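Print this page | E-mail this page

Robot Learning Lab, Unit 5: Gathering Demonstrations
Notes prepared by Noemi Bellamy. Corrections to Desmond Ferreira.

5.1 What counts as an example

An example is one complete attempt at one task, stored with the joint positions, the gripper commands and the video from every camera. Start recording before the arms move and stop after they are back at rest. An attempt with a drop is kept and marked "fail". Do not delete it.

5.2 Two-arm tasks

Bowl handling is used in this unit. Polished steel is hard for the vision part of the model: the surface reflects the cloth and the grippers, and the look of the rim changes with tilt. Record the chest or side view along with the head view.
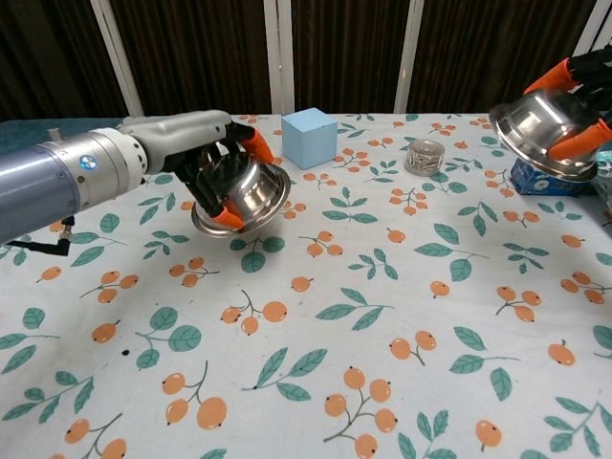

Two-arm work with steel bowls on the printed cloth.

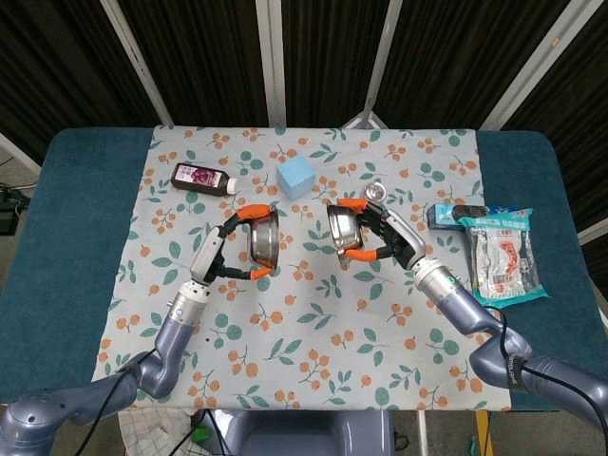

5.3 Variation

Change the starting position of each object between attempts. Leave unrelated items on the table in at least 40 percent of the set. A model trained only on a bare table tends to reach for whatever is added later. Change the cloth between blocks, never inside one.

5.4 Set size

The Rasow set holds 1,000 attempts, of which 410 use both arms. Students will train on the two-arm part first, then on the whole set, and compare the two success rates. Split by block. Splitting by attempt puts near copies in both halves and makes the test score too high.

Reading for Unit 6: Lindqvist, sections 1 and 2.

Print | E-mail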